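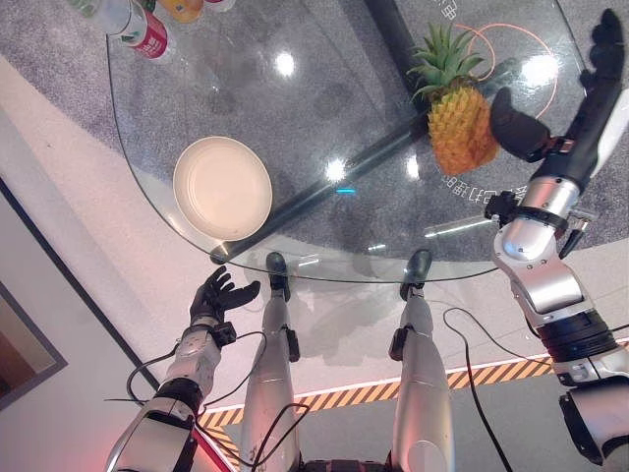
Noémie Jacquet swears that a pineapple left sitting about for a few days goes sweeter, and that I should leave mine alone until the weekend at the earliest. My mother always said the opposite, that a pineapple is as sweet as it will ever be on the day you bring it home, and I have spent far too long thinking about which of them to believe.

Posted by Elvia Arellano
July 28, 2021

So I thought I'd ask you lovely people. I bought a whole pineapple as a sort of centrepiece for the glass coffee table (it's a big clear one with a curved edge, and I do love the colour of the fruit on it), with a round cream plate beside it for when we finally cut the thing up. I've got family coming in 3 days and I'd like it to look nice until then and still taste of something.

What I can't settle is how to keep it. Should it lie on its side or stand up? Would it be better on the plate than straight on the glass? I'm a bit worried about the skin scratching the top, and about juice if it starts to go at the bottom. The table came from Vullow and I have no wish to buy another one! Any advice welcome, even the bossy kind. I should add that our front room gets quite warm in the afternoon, and the fridge is already bursting with other people's favourite cheeses.

Solène Deschamps

Oh, I do enjoy a pineapple question. Your mother is right, I'm afraid. Pineapples don't store up starch the way a banana does, so once they're picked they don't get any sweeter. They soften, and the skin goes from green to gold, and sometimes the sharpness drops off a little, which I think is what fools people. If yours is already a good orangey yellow, I wouldn't wait on it for the sake of flavour. 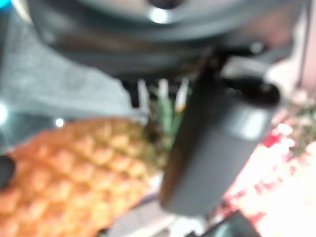

My neighbour would argue with me here and say to pull a leaf from the crown, and if it slides out easily then the fruit is ready. I've tried it for years and I've had leaves come away from sour ones and stick fast in beautiful ones, so I go by the smell at the base. Sweet and flowery, good. Anything like vinegar or wine, cut it up that same hour and hope for the best.

For three days in a warm room I'd be a little nervous. Could you put it out in the morning and move it somewhere cool after lunch? Failing that, cut it the night before and keep the pieces in a lidded tub in the fridge. It takes up much less room that way, and you can save the crown to dress the plate.

Jacqueline Rolland

just eat it. get another one for the visitors

Solène Vasseur

I'd like to speak up for the table, as I've lived with a glass one since we moved to Vemasberg and I've made all the mistakes. The skin itself has never scratched mine, but grit caught underneath certainly could, so give the bottom a wipe with a damp cloth before it goes down, and lift it when you want to shift it. Please don't slide it.

As for standing or lying, I turn mine. A pineapple that lies on one side the whole time gets a soft patch where its weight has been, and one that stands the whole time goes at the base, which is where the juice tends to come out.

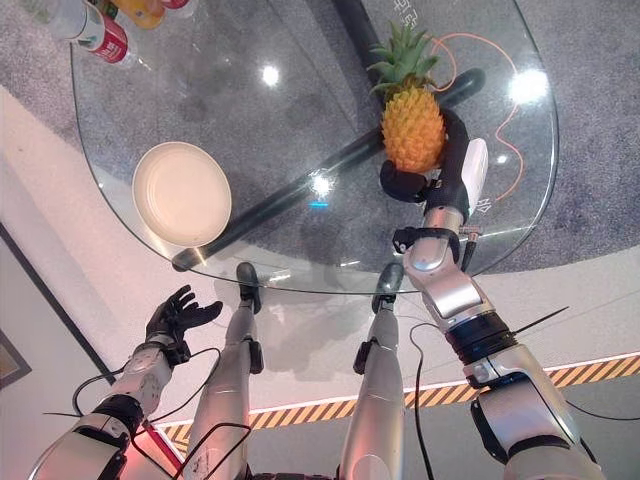 I give it a change morning and evening, and I take hold of it low down by the body when I do, as I once picked one up by the leaves and was left holding the leaves. It went off the edge and under the sofa and the dog had a lovely time.

If you see any stickiness at all, move it to the plate, as long as the plate has a bit of a rim to catch things. Sticky rings come off glass with warm water and a drop of dish soap, then a dry tea towel - don't leave it overnight though, or you'll be rubbing for ages and the fruit flies will have found you. In August I don't leave one out past the second day, whatever it looks like.

Have a lovely time with your family, and do tell us how sweet it was!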